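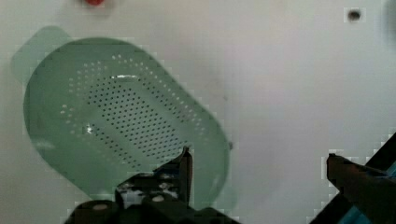
How often does the wrist camera need to be recalibrated?
After every collision, after any finger change, and otherwise every 300 cycles.

The 300 figure comes from my own log for this cell and will not transfer to yours. The arm is on its second set of fingers, and the camera bracket is the Korley clamp type, which creeps a little under vibration. Before I moved to a fixed interval I waited until grasps started missing to one side, which cost me most of February.

My current routine is below. Wissam Tarawneh asked for it after trying to follow my old notes, which assumed the previous bracket.

Park the arm and release the brakes only when the log says the last program has closed. Check the two bracket screws by hand first. If either one turns, stop and tighten both before touching any software, then throw away the old calibration file. I kept one once as a starting guess and the solver settled on it happily, with an error that looked fine on paper and put the fingertips beside the target at full reach.

Next, the cable. It has to have enough slack for the last joint to make its full turn and not so much that it hangs into the work. I set the loop with the wrist at the far end of its travel and then bring it back over the table. A cable that drapes onto a plate will drag it on the next move, and the vision side will report the plate in the old place until it takes a fresh picture. Two ties at the elbow, one at the wrist, none on the fingers.

Then I run the hover test. The arm goes to a point over a dish, holds, and I look at it from the side.
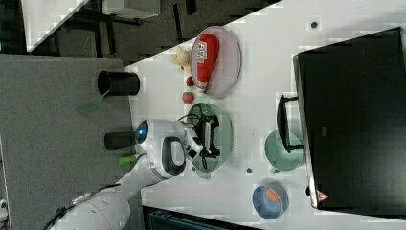

Setting the reference poses

I use 21 poses. Fewer works on a good day. The set came from Harriet Nakamura, who built it for a Visisside controller, and I changed only the low ones so the elbow clears the edge of the table. Spread matters more than number: if the wrist stays at nearly the same tilt throughout, the solve is weak in depth and you will not see it until you try to pick up something shallow.

Exposure is fixed at 700 in the units Noltska uses in its driver. Auto exposure drifts on a white tabletop, and clear plastic dishes lose their rims when it does. I tried a gray mat under everything for a while. The rims were easier to find, but the mat moved, so it went back on the shelf.

Run the poses in order and do not skip the ones that fail. A failed pose usually means glare, and the fix is to move the lamp and run the whole set again. Mixing poses from before and after a lamp move gave me a bad file in 2022 that I used for longer than I care to admit.

After the solve, put the props back before testing. An empty table tells you very little. I leave the bottle on its oval plate and keep a bowl or plate within easy reach of the fingers, then repeat the approach from both sides. The side view is the one I check against the log. 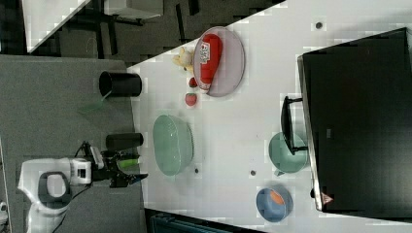
Gripper at the table edge, bottle on the oval plate.

If the approach lands to the same side every time, suspect the bracket. If it lands on different sides, suspect the fingers. Worn finger pads let the part shift as they close, and no amount of calibration will take that out. Pads are cheap. I change both together and write the cycle count on a piece of tape inside the cabinet door. The last pair came off at 697.

Still open: Lina Obeidat thinks the interval could be longer if the clamp were swapped for a bolted plate. I have the plate and have not drilled it yet. Zein, the small logging script I use for the cycle count, also resets when the controller loses power, so for now I copy the number by hand at shutdown.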